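Torkthorpe Robot Club: minutes, November meeting

Started at 7:10 p.m. Irén Simon in the chair, the other chair being broken.

1. Last month's minutes
Approved, with one correction: the word "calibrated" changed to "plugged in."

2. Block and bowl
Irén reported on the Zuvley task, in which the white arm is to pick up the block and put it in the bowl. We now have 312 demonstrations, all driven by remote control with the leader arm. She has watched every one and threw out 19. Reasons given were bumping the bowl, dropping the block, and, in one case, stopping to answer the phone with the gripper in midair.
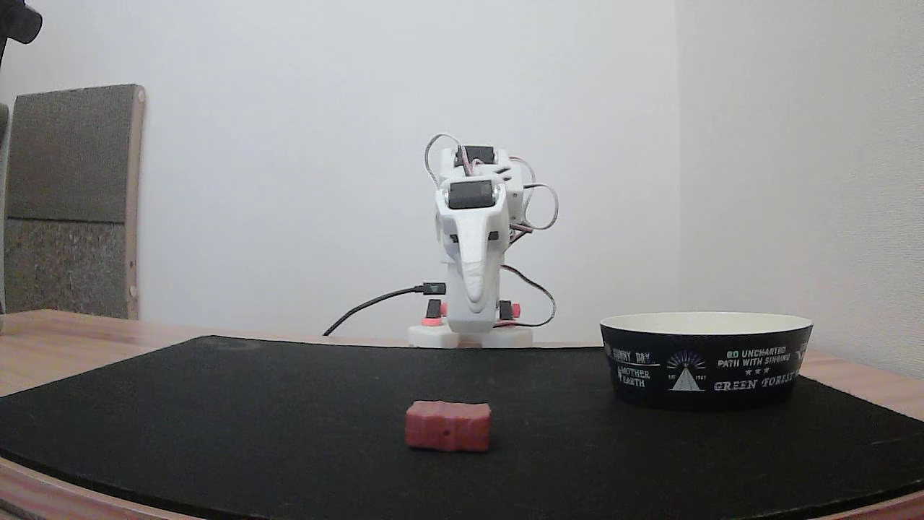
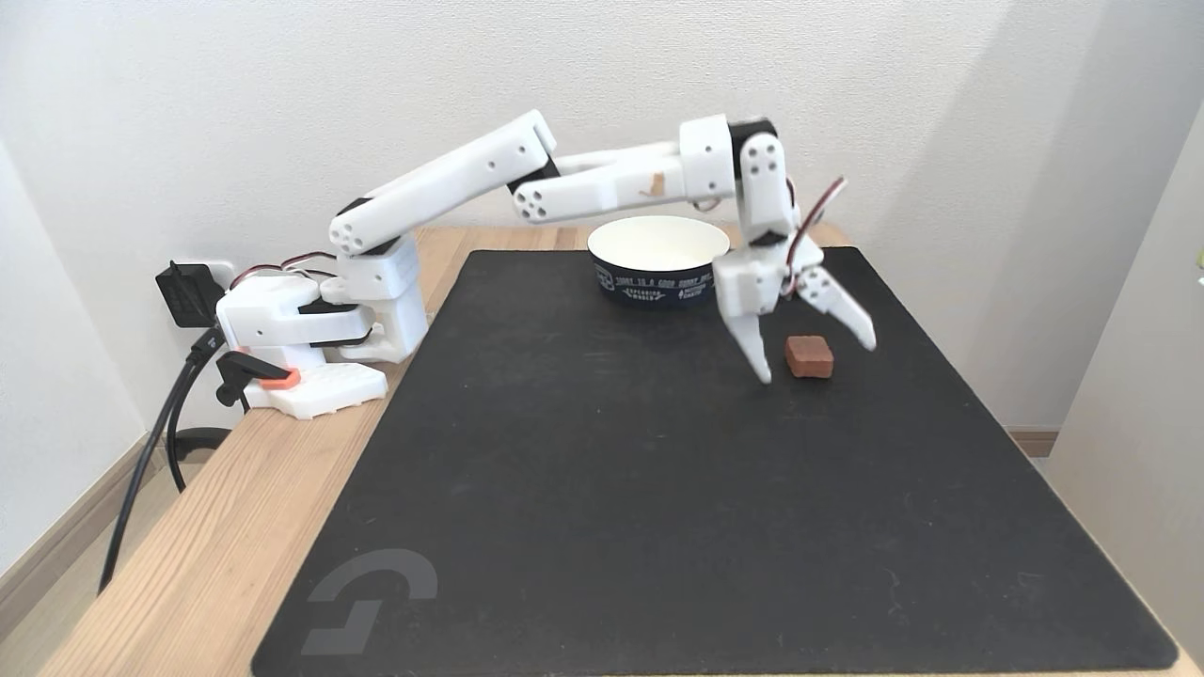

Block-and-bowl setup on the black mat. First picture: arm folded over its base. Second: gripper open above the block.

Blöndal asked whether we could save time by taking hold of the arm and moving it by hand. Tried at the September meeting. Hands ended up in the recordings, and the arm appeared to learn that blocks are delivered by fingers. Remote control stays.

Suto's driving was discussed in his presence. He approaches the block from the side, pauses, reconsiders, and comes in from above. The trained arm now pauses too. Agreed that drivers will make up their minds before pressing record. Suto abstained.

Agreed also to move the block to a new start position after each run. The bowl may be moved, but is not to be eaten from.

3. Target
Irén wants 497 good runs before we train again. Blöndal had read somewhere that 2,000 was the proper number and was invited to drive them. Target stays at 497.

4. Actions
Irén: write the start positions on a card.
Suto: practice, not recording.
Blöndal: find the spare servo horn, last seen in his coat.

5. Any other business
The heating. No change.

Closed 8:45 p.m.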